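Nondeseck Bench Arm Station
Product information for Hovell assembly and packing sites

Overview

The Nondeseck Bench Arm Station is a tabletop work position in which robotic arms share routine handling with trained staff. It is supplied by Hovell for light assembly, board loading, kitting and small-parts packing. The station is intended for workplaces where product changes often and where a fully enclosed line would be too costly or too rigid.

The station was developed with the Vurkdale plant, which continues to serve as the reference site. Managers and staff representatives from prospective customers may visit Vurkdale by arrangement. Visits take half a day and include time with operators on shift, without Hovell sales personnel present.

What the station does

Each station handles parts that a person can comfortably lift with one hand. It picks a part, places it, holds it steady while a second action is carried out, and passes it on. Tasks are taught by an operator who guides the arm through the motion and saves it under a plain name. No programming knowledge is needed for this step. Up to 78 saved tasks may be stored on one station and copied to another of the same model.

Inspection, final sign-off and any work involving customer returns remain with staff. Hovell does not recommend assigning these duties to the station, and the service agreement does not cover such use.

Changes to daily work

Sites adopting the station should expect job duties to change. Handling that was once done by hand for a full shift becomes a task of setting up, watching and correcting. Employees at Vurkdale reported less strain in the wrists and shoulders after the first months. They also reported that the work asked for more attention, and that long periods of watching could be tiring in a different way. The plant responded by rotating staff between station duty and manual benches every two hours.

Hovell asks each site to agree on the following in writing before installation:

Which duties will move to the station and which will stay with staff.
How operators will be trained, and during which paid hours.
Who may stop the station. Hovell's position is that any employee may do so at any time, without prior permission.
How output figures from the station will be used. They may not be used to rate individual employees.

A model agreement is provided with the quotation. Sites with an existing labor agreement may attach the station terms as an appendix.

Training

Operator training consists of four sessions. The first two cover safe approach, stopping and restarting. The third covers teaching a task, and the fourth is held at the employee's own bench with the parts used there. Le Roux, our training partner, delivers all sessions and issues a certificate valid for three years. Employees who have been away from the station for an extended leave repeat the second session before returning to it.

Supervisors attend the same course as operators. There is no shortened version.

Cable and reach planning

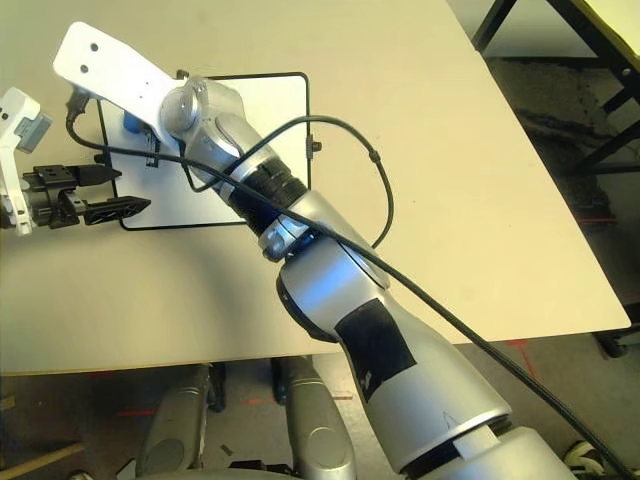 Reach is the first matter to settle when a bench is laid out, as it decides where staff can stand and which side of the table must be kept clear. An arm that extends diagonally over the tabletop takes up more room than its base suggests, and a gripper coming in from the left with its fingers open needs its own approach to the work. Cable routing should be reviewed at the same time. Where one cable is draped along the arm and a thinner one loops out wide over the board, the full width of that loop is to be counted as part of the working area. Red floor tape may be used for marking, provided that all shifts are told what the line means.

Site requirements

A level floor and a rigid table with a smooth top.
Clear access on at least one long side.
Lighting suitable for close manual work.
Closed shoes for all persons at the bench.
A named contact on each shift for service calls.

Service and support

The standard agreement includes two scheduled visits per year and telephone support during plant hours. Visits include a check of joints, grippers and cables, followed by a short meeting with operators. Comments made at that meeting are recorded and returned to the site in writing. Replacement gripper fingers are stocked at Vurkdale and may be fitted by certified staff.

Ordering

Quotations are prepared after a site survey. Customers who placed an order before February remain on their original terms for the length of the agreement. Requests for a survey, a visit to Vurkdale or a copy of the model agreement should be sent to the Hovell regional office.

Page last revised 17/03/2018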